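Volton Petau

The Volton Petau is a two-armed tabletop robot kit made for small workshops, teaching labs and keen home builders. It is sold by Volton as a full set, with both arms, their grippers, a wrist camera for each arm and the control software, which goes by the name Wistex. The kit was first shown in November and went on general sale on Oct 15, 2021.

Design

Each arm ends in a gripper with 2 black fingers that close toward each other. The fingers are plain and easy to swap, and this is one of the kit's real pleasures: a worn pair comes off with a single hex key, and a new pair can be on before the coffee is ready! The arms clamp to the edge of any sturdy table, so owners can work on the same surfaces they use every day.

The wrist cameras look down past the fingers, giving the software a close view of whatever is about to be picked up. Small things are where the Petau shines. Chalk, markers and other slim objects that lie flat are a classic headache for tabletop arms, and the kit handles them with a light, patient touch.

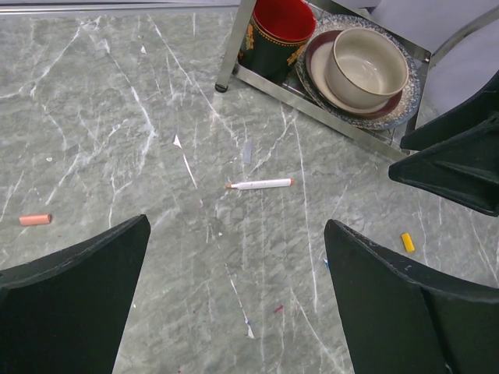

Dishes are the other favorite subject among owners. Mugs, bowls and stacked plates call for a different kind of grip, usually on a rim or a handle, and the two arms can share the job, with one steadying a rack while the other lifts.

Software

Wistex lets the user guide the arms by hand, save the motion and play it back. Saved motions can be joined into longer routines, and the library that ships with the kit holds 142 of them, from simple lifts to full table clearing. It's a joy to browse, and every routine can be opened up and changed.

Versions

The Petau comes in 4 versions, which differ in reach and in the length of the fingers. The longest, sold as the Petau Mussa, adds a stiffer base and is the one most often picked for kitchen tasks. Fingers and cameras fit across the whole range.

See also: Tabletop robot; Gripper; Wrist camera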